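Drinking water at work: an interview with Gönül Tekin

Gönül Tekin has managed workplace health services at Bosska for 17 years. Her responsibilities include the drinking water program at the organization's two sites, Javska and Gerkaria, where 179 employees work on day and evening shifts. She spoke with the staff bulletin in February, shortly after the program's written guidance was revised.

Ms. Tekin said that the revision began with complaints about taste. Employees at Gerkaria had reported that water from the second-floor fountain was unpleasant in the early morning. Testing found nothing harmful, but the line to that fountain is long and little used overnight.

"Water that sits in a pipe takes on the flavour of the pipe," she said. "We now ask the opening supervisor to run the fountain before the day shift arrives at 7 a.m. It is a small task and the complaints have stopped."

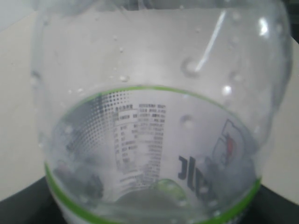
The guidance also deals with distance. At Javska, employees in the archive had to leave the floor and pass through two secured doors to reach a tap. Many of them told Ms. Tekin that they drank very little between breakfast and the end of their shift.

"They were not being careless," she said. "The walk took up most of a short break. We moved a fountain to the archive corridor, and I would have done it years ago had I asked the question properly."

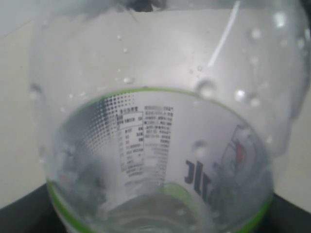 Clear plastic bottle with water droplets.

Rostyslav Nechyporuk, who supervises the evening shift at Gerkaria, joined the conversation to speak about breaks. Under the revised guidance, employees in the boiler area may stop for water whenever they need to and are not required to record it.

"The old form had a column for it," Mr. Nechyporuk said. "People would wait until they had another reason to leave the floor. I asked for the column to be removed."

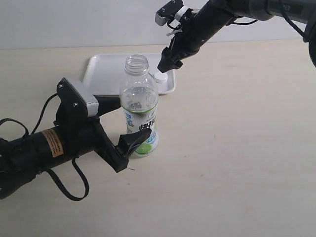 Cost was considered as well. Bosska set aside $60 per employee for the first year, covering filters, fountain servicing and signage. Ms. Tekin expects the amount to fall once the older fittings at Javska have been replaced. The filter contract is held by Chukwu, and its technicians attend both sites.
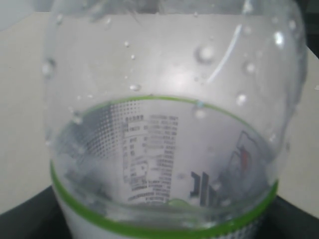

Who should an employee contact if a fountain is out of order?

The shift supervisor is the first contact at either site. The supervisor will post a notice, direct staff to the nearest working fountain and report the fault to Ms. Tekin's office.

Ms. Tekin added that contractors and visitors are covered by the same guidance. Printed copies are kept at both reception desks, and a large-print version can be requested from her office.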